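Search the list archive
Search Advanced Go

Nanby Residents and Owners List
Posted by Fatemeh Moradi, Office of Guest Lodging Standards
April, 9:40 a.m.
0 shares | 3 comments

Subject: Re: Linen rotation and the new laundry contract

Dear members,

The Office has received several messages on the revised linen terms for short-stay properties in the Nanby district. The message from Mr. Opoku covers most of the points raised, and it is quoted in full so that all members may read the reply against it.

> From: Seidu Opoku
> To: Nanby Residents and Owners List
>
> Dear all,
>
> I manage 15 units on the Ladefoged side of the district. Under the old terms, Torau collected used linen each morning and returned it the next afternoon. The notice sent to owners says that collection will now be by weight, with a minimum load of 300 pounds per pickup. My units do not produce that much in a day, even in high season.
>
> I would like to know whether small managers may combine loads, and who is charged if a sheet is returned stained or torn. The notice is silent on both. I would also ask that the Office say whether duvets are to be counted as linen. They were not in the past, and they are heavy.
>
> Respectfully,
> Seidu Opoku

The minimum load applies to each pickup point and not to each manager. Two or more managers may register a shared pickup point by writing to the Office with the street address and the name of one person who will sign for the load. Registration takes effect at the start of the following month. Torau will issue one invoice per pickup point, and the managers must settle the division of cost among themselves. The Office will not act as a go-between in such matters.

On the matter of damage, Torau will inspect each piece when it is unloaded at the plant. Any stain that remains after two washes, and any tear longer than one inch, will be listed on the return slip. Claims against the laundry must be filed within three working days of return. Claims filed later will be kept on record but will not be paid.

Duvet covers are linen and are included in the weight. Duvet inserts are not, and should be sent under the separate bedding schedule, twice a year. Owners who use white bedding are reminded that covers and pillowcases of different ages should not be mixed on one bed, as the difference in shade is plain to guests.
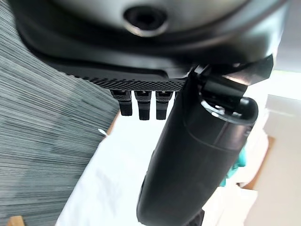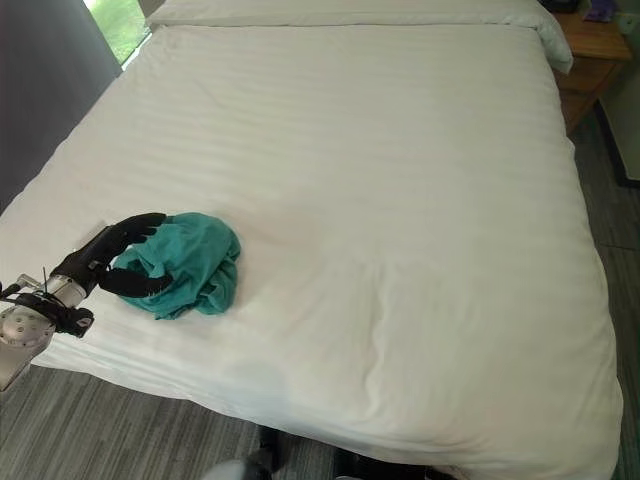
Question received by the Office: Must owners buy the Plumeo inserts named in the notice, or may they keep the ones they have?

Owners may keep their present inserts until these are due for replacement. Plumeo is the supplier with which the district has agreed a price, and orders placed through the Office will be billed at that price. Inserts from other suppliers are accepted if they carry a care label and can be washed by machine.

The registry now lists 542 beds across the district. Managers whose entries are out of date are asked to send corrections before the next schedule is printed. Please give the unit number, the bed size and the number of spare sets held on site. Entries without a unit number cannot be processed.

Bags for the first collection under the new terms may be picked up at the Ladefoged Street counter during office hours. Old Torau bags with the blue tie remain valid and need not be returned.

Further questions should be sent to the list and not to individual staff.

Fatemeh Moradi
Office of Guest Lodging Standards, Nanby

3 comments | Reply to list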